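**Water flosser or string? (switching after 40 years of string)**

**mestleymolar** wrote:

Okay, I need to gush for a minute. I've been a string floss person since I was a kid, and my hygienist at the Mestley clinic talked me into trying a water flosser in between visits. Three weeks in and I LOVE it. My gums feel great, and I look forward to doing it at night, which I have never once said about flossing!

So my question: do I still need the string? I've got one permanent retainer wire behind the bottom front teeth and two crowns on the upper left. The dentist is away until later in May, so I'm asking you lovely people first.

**Gil-soo Gil** wrote:

Welcome to the club! I have the same kind of wire and the water flosser is the best thing I ever bought for it. Threading string under there took me forever and I'd skip it half the week. Now I trace along the gumline, pause between each tooth, done.

I still use string on the back molars though. They're packed so tight that I don't trust water alone to scrape the sides.

**plaque_to_the_future** wrote:

Going to disagree with the "water is enough" crowd before it gets going. Plaque is sticky. Water is great at getting food out and it's kind to sore gums, but you want something touching the tooth. String, little brushes, I don't care which one. I quit string for most of a year and my next cleaning was not fun.

**odon_fan61** wrote:

> you want something touching the tooth

My periodontist says the opposite for me, because I have deep pockets that string can't get down into. It depends on the mouth! My bleeding dropped like crazy once I started with water. I use an Odon on the low setting with lukewarm water (cold water on my sensitive side, no thank you).

Grip matters too, by the way. Hold it loosely, lean way over the sink and keep your lips mostly closed. 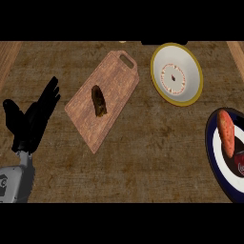
*Black robot hand over a worn wooden tabletop, computer render.*

**plaque_to_the_future** wrote:

Fair point on the pockets, I'll give you that one. I still wouldn't tell someone with two crowns to drop string without asking. Slide it out sideways if you're nervous about snagging an edge.

**mestleymolar** wrote:

Sideways! Why did I not know this? I've been yanking it straight up and holding my breath every time.

What about the little brushes? Do they fit under a retainer wire?

**Gil-soo Gil** wrote:

The thinnest ones do for me, but get your hygienist to size them. I had a different size for the front than for the back, and when I forced the wrong one it bent right away. Tendberg sells a mixed pack, so you can find out what you need before buying a whole box. They're so satisfying once you have the right fit!

**odon_fan61** wrote:

Seconding the mixed pack. Also, empty the tank after every use and leave the lid open. Mine got slimy in the first month and I was grossed out for days.

**mestleymolar** wrote:

Ordered the mixed pack! Plan for now is water every night, string on the crowns and molars (sideways), little brush on the wire. I'll ask about all of it at my cleaning and post what she says.

**plaque_to_the_future** wrote:

Good plan. Ask her to show you the angle for the wire while you hold a mirror, it helped me a lot.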